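The Service Plan Pitch

My water heater came with a phone call. Two days after it went in, a pleasant voice from Diteck wanted to know if I had thought about protecting my home. I had not. For $38 a month, the voice said, I could have one number to call for plumbing, wiring, appliances, the garage door and the home computer.

I understand the appeal. When something quits at 16 minutes past midnight, you don't want to read reviews. You want a person with a truck. What I doubt is that the monthly fee buys you that person. Mostly it buys you a place in line, and the line gets longest on the cold nights when you need it short.

I signed up once, years ago, with an outfit named Lukbridge. The dishwasher died in February. The first visit was to look at it. The second was to look at it again, with a different man and the same clipboard. Then came a letter saying the pump was covered but the seal around the pump was "wear and tear," and the seal was what had failed. I paid a local shop, Atallah, and they had it running before lunch.

Computers are where these plans get really fuzzy. The brochure promises "full support," and full support can mean a stranger on the phone telling you to turn it off and on.
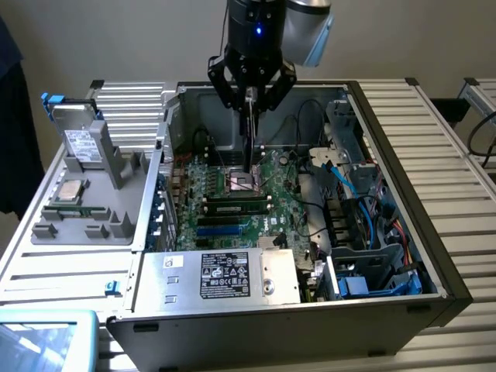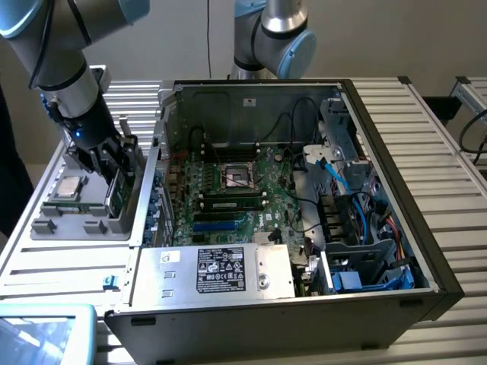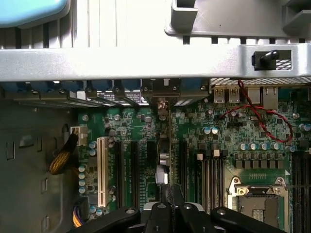
Desktop computers with the side panel off.

Ask what happens when a part has to come out of the machine. Ask who pays for the part, and whether the files are anybody's problem but yours. I asked Diteck all of it and got told there was a 40-page agreement online.

I read it. Page 2 says they may repair, replace or pay you "fair value" for anything, and they pick which. Fair value on an old desktop won't buy you a decent dinner.

Some people do come out ahead. My neighbors swear by their Brariven plan, and they have an ancient furnace and two ancient refrigerators to prove it. Good for them — though I notice they've never added up the checks.

I'd sooner put the same money in a savings account every month and keep a short list of local shops taped inside a cabinet door. It isn't as soothing as one magic number. But the account is still mine in a year when nothing breaks, and I have yet to get a letter from it about wear and tear.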